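Quick one, writing this between films. Had the **Prulex** mini projector two months now, mostly for old horror. Rubber monsters, castle corridors, lots of fog. Paid 495 for it which is more than I meant to.

### Picture

Good. Better than good in a dark room. Black and white stuff looks lovely, proper greys, and the fog doesn't turn into blocks like it did on my old Tamow. Blacks are a bit milky if there's any light under the door. Curtains shut, lamp off, fine.

Daytime, forget it. Tried a creature feature at 4 in the afternoon in December and still had to squint at the cellar scenes.

Focus drifts. First 40 minutes or so it goes slightly soft, you nudge it, then it stays put. Autofocus is there but it hunts every time the screen goes black, and horror films go black a LOT. Turned it off.

### Sound

Weak. Tinny, and the fan sits right next to the speaker. Screams are ok. Whispering in crypts is hopeless. I run a cable to a Groen soundbar and that sorts it, but then your paying extra for something that ought to work out of the box. Bluetooth lags, lips all over the place. Use the cable.

### Menus and so on

Slow to start, almost 9 seconds of logo before anything happens. Remote has no backlight, daft on a thing you use in the dark. Plays files off a stick without fuss, subtitles too, though it won't remember where you stopped. Annoying with the long serials.

Aspect ratio: it keeps 4:3 as 4:3. Thank you. The Flangate one I borrowed before stretched everyone's heads and hid the setting three menus down.

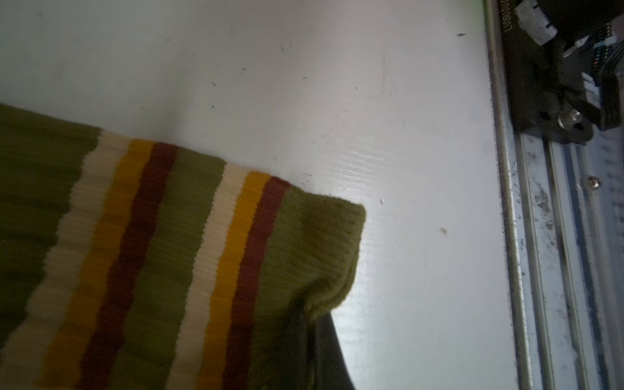
Colour is where I'm least sure. The seventies stuff is all drapes and candle wax and fake blood, and out of the box the reds glow like traffic lights. Drop the colour by a couple of notches and use the warm mode. What I look for is the muddy shades: the olive of a ribbed sock next to its maroon and mustard stripes, that sort of thing, should stay seperate on the wall and not slide into one brown. Vivid mode is horrible for it, cinema mode is better but a bit dim. 4 out of 5, would be higher with a decent speaker. Right, second film's starting.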